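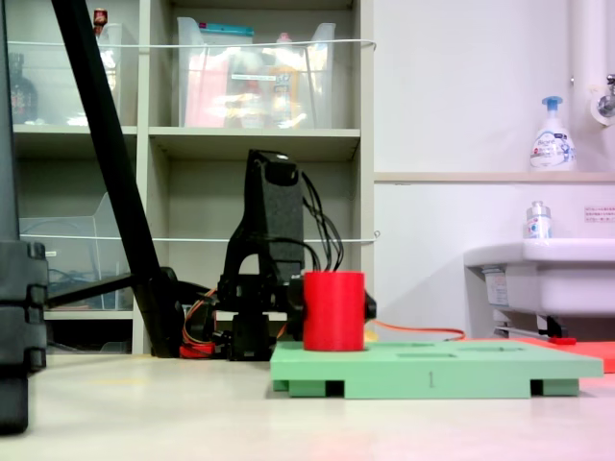
Ticket 528 – heating drops out overnight, upstairs only
Opened December 27, 2018
Status: open, then closed, then open again, now closed (I hope!)

Hi all, me again. Wenche Tangen asked me to write this one up properly because the last heating ticket was three lines long and ended with "seems fine now," and then of course it wasn't. So I'm putting everything in, including the bits where I was wrong.

The problem: the upstairs radiators at Bruvholm go cold sometime in the night and come back on their own by mid-morning. Downstairs stays warm the whole time. The boiler is the old Grornham, the one with the sticky front panel, and the thermostat upstairs is the Brisum that went in last winter. No error light on either one. The pressure gauge looked normal every time I checked it, and I checked it a lot.

First try: batteries in the Brisum. I know, I know, but it's the cheapest thing to rule out and the low battery icon on that model is about the size of a grain of rice. Put in two new ones and reset the clock, which had drifted a bit. Felt very pleased with myself. Went home. Cold again the next morning, and Wenche was at her desk in a hat.

Second try: bled the radiators. All of them upstairs, starting nearest the boiler. Got a good long hiss out of the one in the back hallway and hardly anything from the rest. If you're doing this yourself, the key is on the hook inside the boiler closet door, and please put it back there, because I spent half my lunch break looking for it (it was in the mug with the pens). Topped the pressure back up afterward. The hallway radiator got hot all the way across the top for the first time in ages, which was great, but it had nothing to do with the ticket. Cold again overnight.

Third try: the schedule. This is where I should have started, and I'll own that. I'd only ever looked at the "today" screen on the thermostat, and that looked perfect. You have to hold the menu button down to get to the full program, and in there I found a setback period I had never seen before, dropping upstairs to 16 degrees from late evening. (It's set to Celsius, and no, I haven't found how to change that.) I deleted it, saved, watched it confirm, and closed the ticket.

Then it came back! Same setback, same temperature, like I'd never touched it. Reopened the ticket and went off to sulk for a bit.

What was going on: the thermostat gets its program from the Taipe hub in the phone closet, and the hub keeps its own copy. If you change anything on the wall unit, the hub puts its version back the next time the two of them sync, and that can take up to 3 hours. So I'd been editing the wrong copy the entire time. The setback was part of a holiday program that somebody set up on the hub ages ago. It was probably me. The login it was saved under was mine, anyway.

The fix, for whoever gets this next:

Log in to the hub page from the office computer. It won't load properly on a phone.
Go to Zones, then Upstairs, then Programs.
Turn off "Holiday" and make sure "Regular" has the check mark.
Press Send to devices. Closing the page without pressing it loses the change, and there's no warning.
Go up and hold the menu button on the thermostat to make sure the full program matches.

One more thing that threw me off. Downstairs isn't on the hub at all, it still has the old dial, so it was never going to show the same problem. I'd been taking warm radiators downstairs as proof that the program was okay – wrong!

Update: upstairs was warm first thing this morning, and the setback hasn't come back in the program. Wenche has taken the hat off. I've left the ticket open through one more night.

Update again: still warm. Closing. The front panel on the boiler really does need a new catch, but I'll put that on a separate ticket. I'd also like to get someone in to look at the hallway radiator valve in February, as it was weeping very slightly after I bled it. I've put a folded towel under it for now. Please leave the towel where it is.

Recent tickets
Printer by the stairs says "tray 2" and won't say why
Back door keypad slow in cold weather
Dripping faucet, upstairs kitchen
Phone closet light switch is loose
Boiler front panel catch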